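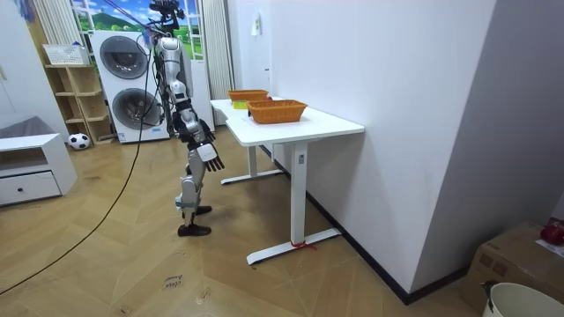 White standing desk with two orange woven wicker baskets, on a herringbone floor.

Hilutetti brings its basket-and-desk sets to Tipoki this January

Hilutetti is opening a new home workroom display at its Tipoki showroom in January, and we can't wait for people to come and try it out. The display pairs the Dirnar standing desk with our woven wicker baskets, now available in orange for the first time.

The idea came from our customers, who kept telling us that their desks were lovely for a week and then disappeared under post, chargers and half-finished knitting. A couple of open baskets on the desktop sorts out most of that. They are rectangular, so they sit neatly against a wall, and the flared rim makes them easy to grab when you need the whole surface clear — for cutting out a pattern, say, or wrapping a birthday present.

The Dirnar has a thick white top on T-shaped legs with wide foot bars, and a small control panel on the leg. We have kept the desk plain on purpose and let the baskets bring the colour. Against white they look wonderful, and they warm up a pale wooden floor too!

The baskets are woven for us by Ciratier, a small workshop that has made more than 800 of them for the launch. Each one is woven by hand, so expect slight differences in size and shade from basket to basket.

Visitors are welcome to bring along the contents of their own messiest drawer and have a go at sorting it. Showroom staff will be on hand to talk through basket sizes, desk heights and what fits in a small spare room or the end of a hallway.

The baskets cost £22 each. The Dirnar desk with 2 baskets costs £925, including delivery to any ground-floor room.

The display opens on a Wednesday at 10am, and the showroom stays open late that evening. Orders placed at the showroom can be taken home the same day for baskets — desks are delivered separately.

Press enquiries: please contact the Hilutetti press desk through the Tipoki showroom.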